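4.2 Before the first pickup of the shift

The Purnix handset records how you pick things up so the sorting line can learn to do it too. You are, for the time being, the senior colleague. Enjoy it.

1. Sign in with your Protico badge. Tamsin Hinds at Wallutcombe resets lockouts, in her own time.

2. Set out a mixed plate. Oranges, tomatoes, corn and plums will do. Leave any stickers on.

3. Bring the blue pads to either side of the item and squeeze slowly.

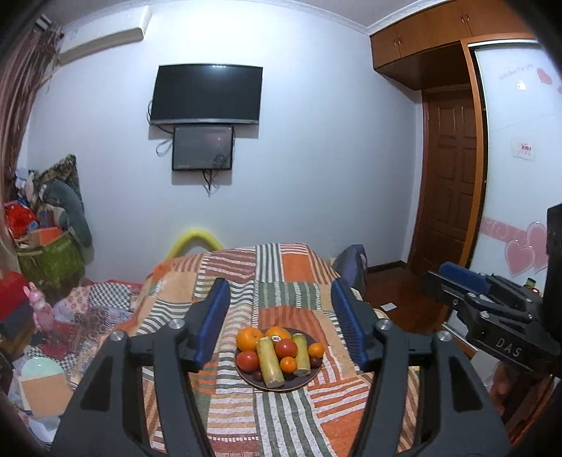 4. Log each pickup, including the ones that end up on the floor. The daily target is 32 - it used to be 100, and then people's wrists were consulted.

CAUTION: Do not race the person next to you. The line will learn that as well.

NOTE: Recording time is paid at the packing rate. Questions about what you'll be doing after March go to Prodromos Vrettos, who has a form for them.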